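3.2 House rules for handheld collection

I'll be blunt about how our rules came to exist. We started with none. Kyriaki Lambrakis and I handed out the grippers, said "pick things up, put them down," and ended up with 2772 episodes that no two people would have recorded the same way. Jolanta Tomaszewski went through 600 of them by hand and wrote down every habit that annoyed her, and her list became the Brekasside protocol (we're on our 3rd draft).

Most of the rules are dull, and I like them that way. Blur faces before a clip leaves the recording machine. Have the marker board standing up in the room before you press record. Start with the jaw pads clear of the lens center — operators forget this one constantly. And leave the room's own clutter alone! Flowers and little figures stay where people put them. Figure 4 comes from a take with the gripper tilted well upward, with the face already pixelated. 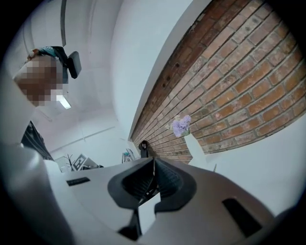
Figure 4. Gripper view toward the brick wall, with the marker board upright in the background at left.

3.3 Who checks the checkers

Every clip gets a second reader. Kacper Urbańczyk and I swapped batches in April and agreed on 98 percent of the keep-or-drop calls. The arguments were mostly over tilt, which the draft still handles badly.

Last updated: April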